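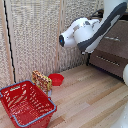
Brown cabinet, wooden floor.

Ticket: pitch 2 irrigation, low pressure on east side
Site: Kakadley sports ground
Raised by: Réjean Caron (grounds)
Assigned to: Rainer Ostermann
Priority: medium
Status: closed, one follow-up open

Fault as reported
Pop-up heads along the east touchline of pitch 2 rise halfway and drop back. Throw is short by several metres. West side and both in-goal areas normal. Fault present on every night cycle since the new section of main was connected. Pitch 1 not affected.

System details
Tank capacity 3000 litres, mains fed through a float valve. Single pump, Tosach controller, 14 stations over both pitches. East touchline of pitch 2 is station 4. Laterals are original, main replaced between the pump house and the halfway line of pitch 1.

Log

Entry 1 – RC
Ran station 4 by hand from the controller. Same result as the night cycle. Pump gauge reads normal at start and holds. Checked the tank, full. Cleaned the filter, which had a little grit in it. No change after refitting.

Entry 2 – RO
Please confirm whether any other station is opening at the same time. On this controller a station can be left assigned to two programs, and the second start will overlap if the run times have been extended.

Entry 3 – RC
Program A and B both checked. Station 4 is in A only. Watched the whole of pitch 2 while it ran and no other heads came up. Gauge at the pump still steady.

Entry 4 – RO
Steady pressure at the pump with low pressure at the heads points to a restriction between the two, or a valve that is not opening fully. A large leak would normally pull the gauge down. Next steps:
Open the valve box for station 4 and check that the flow control stem has not been wound down.
Bleed the valve manually. If the heads come up to full height on manual bleed, the fault is in the solenoid or its wiring.
If there is no improvement on manual bleed, isolate the supply, take the bonnet off and inspect the diaphragm.

Entry 5 – RC
Flow control was fully open. Manual bleed made no difference. Did not have time to strip the valve before under-14s training, will do it in the morning.

Entry 6 – RC
Bonnet off at 7.40. Diaphragm sound, spring in place. Found a curl of blue plastic swarf wedged across the inlet port, presumably from the pipe cutting. Removed it, flushed the valve body for around two minutes and reassembled. Heads now rise fully and the throw reaches the touchline with overlap.

Entry 7 – RO
Good. Swarf from the same job may be sitting in front of other valves on the new main. Please flush stations 1 to 3 and 5 before the next night cycle – end heads off, run each until clear.

Entry 8 – RC
Flushed as asked. Some fine grit from station 2, nothing from the rest. Night cycle ran in full with no short throw on either pitch.

Resolution
Debris in inlet of station 4 valve. Cleared by hand, adjoining stations flushed. No parts used.

Follow-up
Contractor (Bedton) to be asked for their flushing record for the new main. Filter to be checked again before winter drain-down in December. RC to hold the spare diaphragm kit in the pump house – currently it is at the Mao Road store.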